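圆桌单人位餐具摆放 图集

本页收录一张白色圆桌上单人位餐具的摆放情况。桌面器具:圆盘、叉,另有苹果。编号沿用 Flindska 器具目录的写法,场次归入 Skaltindale 组。整理:Leena Vuorinen;校对:Raed Shboul。

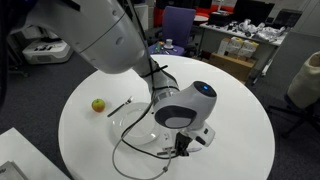 叉置于圆盘左侧,叉齿斜向右上,苹果在叉的左边。

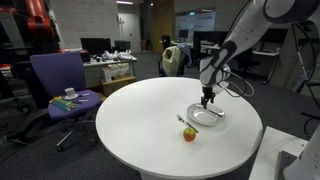

餐刀斜置于盘内,叉与苹果在盘外左侧。紫色椅面上另有白色杯碟和一块叠起的布。

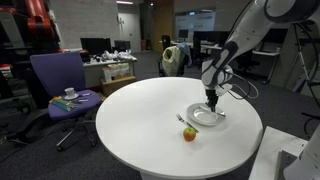 叉齿朝左上,叉柄朝右下,苹果靠近柄端。刀的远端抵到盘的右缘。

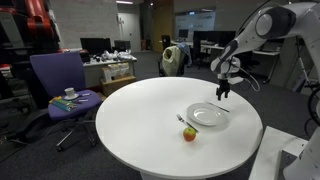 圆盘内无物,刀在盘右,叉在盘左,苹果位于叉的下方。

摆放规范

以下条目适用于 Skaltindale 组全部单人位,不适用于双人位和长桌。

盘。以就座者一侧为正面,先定盘位,再放其余器具。盘沿不得超出桌缘。圆桌没有直边可供对齐,盘心应落在就座者的中线上。盘底有釉渣的不用,放在光面桌板上会打转。

叉。盘左,齿朝前,柄尾朝向就座者。允许偏斜,偏斜时在备注栏写明齿的朝向,写“左上”或“右上”即可,不写角度。旧表中写角度的记录由 Bo-ram Wang 统一改过一次,改前的数值保留在附栏。

刀。盘右,刃向内。刀置于盘内的,记为“盘内”,不记为“错放”。Tesfamariam 版规范曾把两者合并,查旧表时需留意,合并后的条目无法还原。刀柄一端压在盘沿上、另一端悬空的,单列为“搭沿”。

杯碟。杯与碟作为一件登记,杯离开碟时拆为两件。不上桌的杯碟同样登记,位置写所在家具名称,如“椅面”“边桌”。

布。叠放、平铺、卷起分别登记。颜色按面积从大到小写,最多写三种。

水果。每席限一只,不切,不入盘。苹果按表皮颜色登记,双色的两色都写。放置点以最近的餐具为参照,如“叉柄端”“叉左”。水果不计入器具件数。

光面桌板

白色光面桌板有两点影响记录。一是顶灯反光会与盘沿高光连在一起,盘缘的位置不易判读,遇到这种情况以盘的阴影一侧为准。二是浅色器具与桌面反差小,白杯在白桌上尤其明显。Golnar Kordestani 建议改用灰色桌垫,试用后没有采纳,桌垫边缘会使叉柄翘起。桌板用中性清洁剂擦拭,不用含蜡产品。

登记表

登记表现有 1,020 行,每行对应一件器具的一个位置。表头共 10 栏:场次、席位、器具、件数、位置、朝向、参照物、状态、备注、登记人。附栏不计在内。“状态”栏只填“空”或“有物”,仅用于盘和杯;看不到杯内的,此栏留空。

同一席位在一个场次内移动过器具的,逐行追加,不覆盖前一行。追加行的席位号不变,件数照填。

7 月起“参照物”栏改为必填。此前留空的行不补,检索时用“位置”栏代替。

勘误

“叉,盘右”两处,应为“叉,盘左”,已改。
“碟”误作“盘”一处,已改。
Tolera Woldemariam 指出“搭沿”与“盘内”在刀身较长时界线不清,暂按刀尖位置判定:刀尖在盘沿以内记“盘内”,在盘沿以外记“搭沿”。

双人位的图集另页刊出,目录名为 Sirkus,席位编号与本页不连续。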